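Accueil | Cours | Supports | Exercices | Contact
Mars 2022 – Gediminas Koppel

Trier des graines mélangées – notes de la séance 3

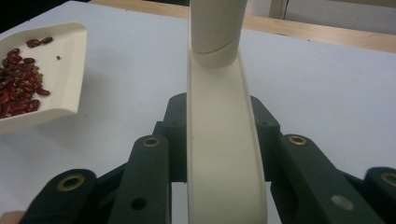 Pourquoi ne pas simplement tout remettre au sachet et en racheter, demandait Priedītis par écrit après la séance précédente, vu le prix du kilo de haricots ? La question est recevable. La réponse tient en un mot, évaluation, et je renvoie au barème.

Reprenons. Un mélange de haricots rouges et de petits haricots verts est le cas d'école : deux couleurs franches, deux tailles. On ne peut pas rêver plus facile, ce qui n'a pas empêché le groupe de septembre d'y laisser toute une matinée et une partie de sa bonne humeur.

1. Critère de tri
Choisir un seul critère et s'y tenir. La couleur se lit vite mais fatigue l'œil; la taille se prête au crible. Les étudiants qui changent de critère en route obtiennent trois tas, dont un tas « à voir » qu'ils ne revoient jamais.

2. Surface
Plan clair, lisse, dégagé. Les haricots roulent – les petits surtout, et de préférence sous les radiateurs. Au-delà de 200 g étalés d'un coup, on ne trie plus, on contemple.

3. Pelle et brosse
La pelle sert à transporter la portion, puis à ramasser. La poser à plat, à gauche du plan pour les droitiers. Une pelle tenue en l'air pendant qu'on réfléchit finit toujours par se vider, et rarement au bon endroit. Pour ramasser, pousser les graines par petits coups courts. Le grand geste de balayeur est réservé aux trottoirs.

4. Contrôle
Repasser chaque tas une fois, sous une autre lumière si possible. Noter les intrus par tas. Le lot Casinon, 2 010 graines, en contenait encore 14 après un premier passage que son auteur jugeait « impeccable ». Le lot Irnden n'a pas été contrôlé, son étiquette étant restée collée à la semelle de quelqu'un.

Vocabulaire à connaître : portion, crible, refus, intrus, reprise.

Pour la prochaine fois : relire la fiche Kastside sur les cribles (la version courte, l'autre se répète beaucoup) et apporter un récipient à fond plat. Les bols sont refusés, y compris ceux auxquels on tient.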